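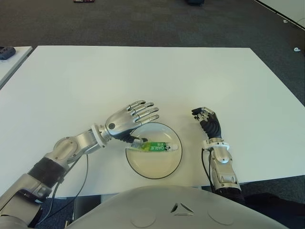
Última modificación: 2025-06-02

Por Tahsin Wickramasinghe y Thilini Liyanage

Imprimir | Enviar por correo

# Durkavico: demostraciones de manipulación con mano de cinco dedos

Durkavico es un conjunto de demostraciones teleoperadas con un robot humanoide de dos brazos que trabaja sobre una mesa. Se recogió en Skernport para estudiar una pregunta concreta: cuánto aporta una cámara situada junto a la mano cuando la cámara de la cabeza ya ve el objeto, pero no siempre ve el contacto.

El conjunto contiene 1376 episodios. De ellos, 198 están reservados para evaluación y no deben usarse para ajustar hiperparámetros. La partición se hizo por sesión de grabación, de modo que ninguna sesión aparece a la vez en entrenamiento y en evaluación.

## Tareas

Las tareas son cortas y parten de un objeto doméstico colocado en un plato o directamente sobre la mesa. En la familia `plato_tubo`, el objeto es un tubo de pasta de dientes (DARLIE, verde, con tapón blanco) que descansa en diagonal sobre un plato blanco redondo. El contacto se busca con el pulgar de la mano derecha en el extremo plegado del tubo. La mano izquierda se mantiene en el aire y no interviene hasta que el operador lo indica.

Elegimos este caso porque el tubo es deformable y el borde del plato limita la aproximación de los dedos. Una política que cierra la mano demasiado pronto empuja el plato.

## Contenido de cada episodio

- `cabeza/`: vídeo de la cámara de la cabeza.
- `mano/`: vídeo de la cámara montada junto a la mano.
- `estado.parquet`: posiciones articulares de brazos y manos.
- `accion.parquet`: órdenes enviadas por el operador, en el mismo orden articular.
- `meta.json`: tarea, sesión, operador (anonimizado) y resultado.

Los dos vídeos comparten reloj con el estado. Si falta una imagen, se repite el índice anterior y se marca en el campo `relleno`. No interpolamos imágenes.

## La vista de la mano

Esta cámara mira la mano desde abajo. La palma ocupa buena parte de la zona superior y los dedos cuelgan hacia el centro, con las puntas negras bien separadas de los segmentos blancos. La exposición se ajusta para la mano, y el fondo puede quedar muy lavado. No recomendamos corregirlo por normalización de histograma: en nuestras pruebas se perdía detalle en la palma, que es casi negra.

Las articulaciones entre el segmento blanco y la punta quedan a la vista, lo que permite estimar la flexión sin recurrir al estado. Un dedo puede tapar a otro casi por completo.

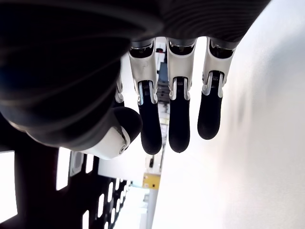

## Método de referencia

El código de referencia, Uria, entrena una política por clonación de comportamiento con tres configuraciones: solo cabeza, solo mano y ambas. Las imágenes pasan por codificadores separados y se concatenan con el estado articular. Todo lo demás es idéntico en las tres.

Para reproducirlo:

```
uria entrenar --config plato_tubo_ambas.yaml
uria evaluar --particion reservada
```

## Resultado

En `plato_tubo` hicimos 98 ensayos en el robot por configuración. La política con ambas cámaras tuvo 31 éxitos más que la de solo cabeza. La de solo mano quedó por debajo de las otras dos, con fallos concentrados en la aproximación, antes de que el objeto entre en su campo de visión.

Se cuenta como éxito un contacto estable con el tubo sin desplazar el plato fuera de la zona marcada en la configuración. El criterio lo aplicó una persona que no conocía la configuración evaluada.

## Limitaciones

- Un solo modelo de mano. No hay datos para estimar la transferencia a otras.
- No se incluyen fuerzas ni señales táctiles.
- Las sesiones de septiembre usan una calibración anterior; véase `calib/LEEME.md`.
- El texto de los envases es legible en algunas vistas. Quien entrene modelos con lenguaje debe tenerlo en cuenta.

## Uso y mantenimiento

Uso permitido para investigación. Los errores de etiquetado se notifican en el gestor de incidencias, indicando sesión y número de episodio. Thilini Liyanage revisa las correcciones antes de cada versión.

Contacto: Laboratorio Ranasinghe, Skernport | © Proyecto Durkavico | Volver arriba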